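Records Corner and Front Counter -- Walk-Through Checklist With My Comments
Eltstead office, July round
Checked by: Refilwe Khumalo
Copy to: Anselmo Rivas

Hi all, same sheet as last time, same order. I mark each line OK, FIX or WATCH and then ramble underneath. If your initials belong beside something, please add them on the paper copy in the kitchen and don't email me, I lose emails.

1. Walkways and floor

1.1 Main path from door to counter clear -- OK
I did this one at 7:40 in the morning before anyone had a chance to dump a bag. Went through again after lunch and it was still fine, so good on you.

1.2 Path behind the filing shelves clear -- FIX
Two cartons of Restix labels on the floor again, right where you swing round with your arms full. I've shoved them under the shelf for now. They need a home on the shelf, down low.

1.3 Mats flat, no curled corners -- WATCH
The grey one by the back door is starting to lift. I've put tape on it, and I'll ask Collado for a price on a new one.

2. Shelves

2.1 Shelves fixed to the wall -- OK
Gave every unit a decent shake. The tall one used to wobble and it doesn't now, thanks Anselmo!

2.2 Heavy stuff below shoulder height -- FIX
The old ledgers have crept back up to the top shelf. I know they're ugly and we hardly open them, but they weigh a tonne and I nearly wore one. Bottom shelf please, even if it looks messy.

2.3 Step stool in good nick -- OK
Rubber feet all there, locks open properly. Please stop using the swivel chair. You know who you are.

3. File boxes

This is the bit I get the most grumbling about, so I spent longer on it. We've swapped a good lot of the saggy old cardboard ones for the stiff A4 file boxes, the 55 mm size, and I'm a fan. They stand up by themselves and you can find what you're after by the label instead of pulling out half the row.

3.1 Boxes closed properly before they're moved -- OK
Much better than last round. I only found one half open and it was mine.
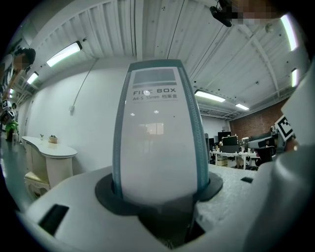

3.2 Label filled in and facing out -- FIX
A blank label means someone has to open the box to see what's in it, and then it goes back in the wrong spot, and then I'm on my hands and knees in invoices for an hour. Write the year and the supplier, nothing fancy. Box 527 had a label in pencil that I couldn't read even with my glasses on. I've redone it in marker.

3.3 Not overfilled -- WATCH
If you have to lean on it to get it shut, start another box. There are spares in the cupboard. I took 17 pages of old courier slips out of one and it closed like a dream.

3.4 Standing upright, not stacked flat -- OK
All good on the main shelves. A flat pile slides as soon as you pull from the middle, so keep them on end, including the ones that are "just there for the day".

3.5 Corners and edges not split -- OK
Ran my hand down the lot. A couple of scuffs, nothing sharp. Any box with a cracked corner goes in the recycling, don't be sentimental.

4. Lights and power

4.1 Lights working over the filing area -- OK
No flicker while I was there. If you notice one buzzing, tell me which one, because "the one near the thing" sent me up and down the room for ten minutes last time.

4.2 Cords off the floor -- FIX
The label printer cord is back across the gap. It reaches the other power point, I tried it. I've moved it, please leave it moved.

4.3 Power boards not daisy-chained -- OK
Yes, I looked under the desks. Found a fork.

5. Front counter

5.1 Top clear enough to sign on -- OK
Plants are welcome as long as people can still put a form down. Go easy with the watering can if there's paperwork out.

5.2 Visitor book and pen present -- WATCH
Book yes, pen no. I've tied one on with string -- not glamorous, but it's staying there.

5.3 First aid kit sealed and in date -- FIX
Out of the small bandages and the tweezers have wandered off. New ones are on the Elteo order.

To do before the next round

Anselmo: ledgers down to the bottom shelf, ask for a hand with them
Refilwe: mat price, bandages, tweezers
Everyone: labels!!

If I've been too hard on anybody's corner, come and argue with me, I'm in until 4:30 most afternoons. Next round I'll add the storeroom, so you might want to get in there first.

Refilwe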